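Talks > Product reviews > Relta gripper kit

Last updated: 7 February 2024

Speaker notes: Relta gripper kit for board handling
Cyril Dawber, Wainwright workshop, Clasamcombe

1. What Jurkonton is selling

Start with the box contents. Two-finger gripper, wrist camera, mounting plate, cables, software license for one arm. The arm is extra - say this early, people always ask.

Price covers 14 months of support. After that it is a yearly fee.

We have had the kit on trial since August. More than 600 picks logged, nearly all on shelf boards and side panels.

2. Long boards

Pause on the wrist view. A long board with a light brown wood grain is between the two black fingers, and it fills a lot of what the camera gets. Point out the straight right edge and the small pale specks along it. Ask whether the room would want edge checks from this camera. The kit does not include them.

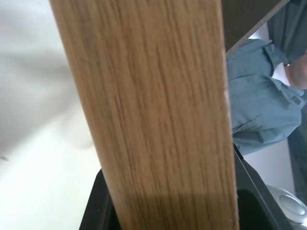
3. What I would change

Finger pads: fine on finished faces, poor on raw edges. Spares come in packs of four.

Setup took us 82 minutes with the printed guide. The guide skips the cable routing - mention the loop at the wrist.

Ask for questions on price before the break.

Contact the talks desk | Copyright Wainwright | Back to top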